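Perguntas frequentes – Biblioteca Comunitária Pandgate

Quem pode inscrever-se?
Qualquer residente em Ellham com mais de 9 anos. Os menores necessitam de autorização escrita do encarregado de educação.

Quantas obras posso requisitar?
Até 4 obras em simultâneo. O catálogo reúne 3,701 títulos, dos quais 300 são de consulta presencial.
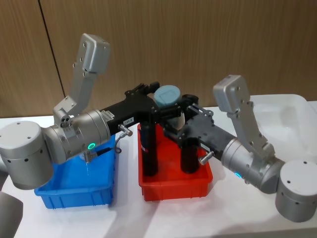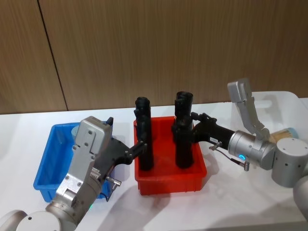
Fionnuala Duggan pergunta se o prazo de empréstimo pode ser renovado por telefone, como sucedia até janeiro. Pode, desde que a obra não esteja reservada por outro leitor.

O que acontece em caso de extravio?
O leitor deverá entregar um exemplar da mesma edição ou pagar o respetivo valor de capa.

Posso doar livros?
As doações são aceites mediante apresentação prévia de uma lista na receção.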